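Who Pays for the Mural? How Towns Give Money to Art

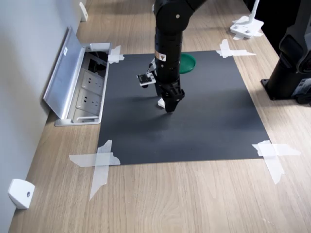 OK so. Say you live in Lildale and you want a giant painting of a heron on the side of the library. You have the idea. You have a friend who can draw herons. What you don't have is money for paint, or a ladder, or anybody's permission to go near the wall.

Where does the money come from? Lots of places. One of the big ones is called a grant.

What's a grant?

A grant is money somebody gives you to do a certain thing. You don't pay it back. (If you have to pay it back, that's a loan. Different word, different page.)

But you do have to do the thing. If you got a grant to paint a heron, you can't go buy a trampoline. Even a really good trampoline.

Who gives them out?

Towns. Counties. States. Sometimes a family or a company that put a pile of money aside for it. A group that helps the arts in one area is often called an arts council. Some are huge, with a whole floor of offices. Some are two desks and a printer that jams.

The town and state ones mostly run on tax money. Taxes are what grown-ups pay so we can all have roads and schools and fire trucks. And a small slice can go to music, plays, dance, painting, poems. A very small slice usually.

Ours in Merkton had 1,647 dollars to give away in small grants last spring. Sounds like a lot if you're nine. Not a lot if you're trying to put on a play with costumes.

How do you ask?

You fill out an application. That's a form with questions on it. Most of them ask the same stuff:

What do you want to make?
Who is it for?
When will it happen?
How much will it cost?
Who is going to help?

The cost part is called a budget. It's a list. Paint, this much. Brushes, this much. Snacks for the helpers, this much. Then you add it all up and check it. Then check it again, adding is where people mess up.

There's also a deadline. In Merkton it's in March, at 5 in the afternoon. Not 5:10. People have cried about 5:10.

Can kids apply? Sometimes. Usually a grown-up has to sign, because of rules about money. But the idea can be all yours, and you can write the answers.

Who decides?

A panel. That's a group of people who read all the applications and talk about them. Might be a dancer, a teacher, someone who runs a shop, a retired bus driver who loves opera. They should be different from each other. If everybody on the panel only likes trumpets, guess who gets the money.

Lots of panels give points. So many for a clear plan, so many for a good idea, so many for how many people get to enjoy it. The applications with the most points go first, until the money's gone.

If someone on the panel knows you – say your aunt is on it – she has to leave the room when they talk about yours. This has a long name, conflict of interest. It means you can't be fair about something when you've got a reason to pick a side. Your aunt might try her best! She still has to go stand in the hall.

A heron and a drum

Last year the panel had 29 applications and couldn't say yes to all of them. I'll tell you about two.

One was a puppet show. The group was called Flasus, they wanted 400 dollars for cloth and glue and to rent a hall. Their budget was neat. Their plan said which night, which hall, how many puppets. They got it.

The other was from a drummer named Lamai Suwannarat. She wanted to teach free drum lessons in Kerekes Park. Great idea, everyone said so. But she forgot to write down when the lessons would be, and she hadn't asked the park if it was OK. So it was a no.

She called up and asked why. You're allowed to do that, it's a good thing to do. They told her, she fixed it, and she applied again the next time. That one was a yes. Bring earplugs.

(The heron is still just an idea. I said there'd be a heron and a drum and there's only really a drum. Sorry.)

What if you get a yes?

Yay. Jump around. Then read the letter, all of it, becuase there are promises in it. Usually you promise to:

Spend the money on what you said
Keep your receipts
Say thank you somewhere people can see, like on the poster
Write a report when you're done

The report is short. What did you do, who came, what did it cost, what went wrong. You can say what went wrong. Rain happens. Puppets lose heads. If your plan has to change in the middle, tell the arts council before you change it, and mostly they'll help.

Why give money to art at all?

People argue about this! Some think the money should go to other things first, like fixing sidewalks. Some think a town with no music or plays or paintings would be a pretty sad place to have nice sidewalks in. Most are somewhere in the middle and the argument is over how much.

You can have an opinion too. Town meetings are open to everyone, and in lots of towns kids are allowed to stand up and talk. Usually you get 2 minutes. Write it down first, 2 minutes is shorter then you think.

Words from this page

Grant – money for a certain project, you don't pay it back
Application – the form you fill out to ask
Budget – the list of what things cost
Deadline – the last moment you can turn it in
Panel – the group that reads and picks
Conflict of interest – your aunt in the hall

Try it

Get some paper. Pretend your class has 400 dollars to give away. Everybody thinks up one art project for your school and writes a budget for it. Pick a panel. Read them all out loud, give points, and see who gets what. Then swap, so the panel has to apply and the appliers are the panel. See if you still think the first panel was mean.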